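Library > Office Practice, Second Edition > Chapter 5

We use cookies to remember your place in this book. Accept | Manage

Chapter 5
Setting Up a Shared Work Area

Paper still turns up in most offices, and it needs somewhere to go. At Brunen, a small publisher with 18 staff, Leonilde Valente's first job each April was to clear the desks before the auditors arrived. She kept a list of everything that had no set place. One year it ran to 74 items, mostly books and loose folders.

This chapter covers desk height, reach and storage. By the end of it you should be able to set a sit-stand desk to suit the person using it, and sort material by how often it is handled.

Start with the desk. Adjust it to elbow height, first seated and then standing, and write down both settings. Check that nothing on a neighbouring desk will catch as the top moves.

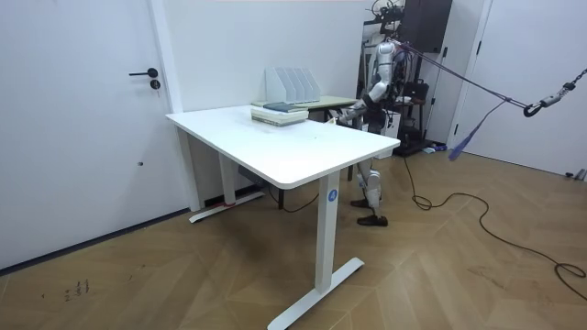 Books should be stacked flat only while they are being sorted. Once sorted, reference titles go upright on a shelf and current papers go in an upright organiser, labelled in a consistent colour. Keep the centre of the desktop clear for writing.

Key terms: reach zone, active file, sit-stand range.

Comments

Kastriot Janevski: Is the labelling exercise in this chapter or the next one?

Gediminas Luik: Next one, after the section on archives.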